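Dusthorpe Tabletop Set, README

Maintainer: Mateja Kadrić
Last revised: Tuesday, October 9, 2018

Contents
Notes for the cup layouts on the padded table. The directory is split into 31 sessions, numbered in order of recording. Session 7 was withdrawn and its number is not reused.

Objects
Cups: light blue plastic, ribbed, matching.
Pad: square, gray-beige, speckled, rounded corners.
Table: white top, white metal legs.
Button boxes: gray and white, kept to the right of the pad.

Naming
Upright cups are logged as U, tilted cups as T. Cup color is not logged.

Known issues
Session 20 has no notes file. Labels for the button boxes are due in December.

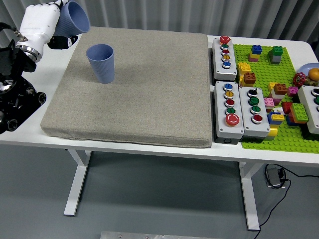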